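Kistside Paper Club News
Feb 2, 2024 | By Struan Kerr

Dear members, our envelope swap in February will be open for 23 days. Last year we exchanged 1,389 handmade envelopes, and I am still finding pieces of washi tape in my slippers. This time the theme is folded pockets. Please make them from used paper, such as old maps, calendars or sewing patterns.

You can send up to 300 grams in one parcel. Write your member name on the back of each envelope with pencil, because ink goes through thin paper. Parcels go to the Clastbridge address, the same as before.
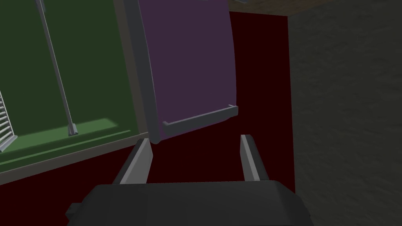

Dark red behind an open gripper.

I tested two glues for the pocket edges. The Lumum stick is easy, but on map paper it let go after one night. The Husar liquid holds well if you put only a very thin line and press it under a book. With too much, the paper becomes wavy and I could not make it flat again.

If you never joined a swap before, start with five envelopes. The folding sheet is in the members' area.

You receive this newsletter because you signed up on our site. Unsubscribe | Cookie settings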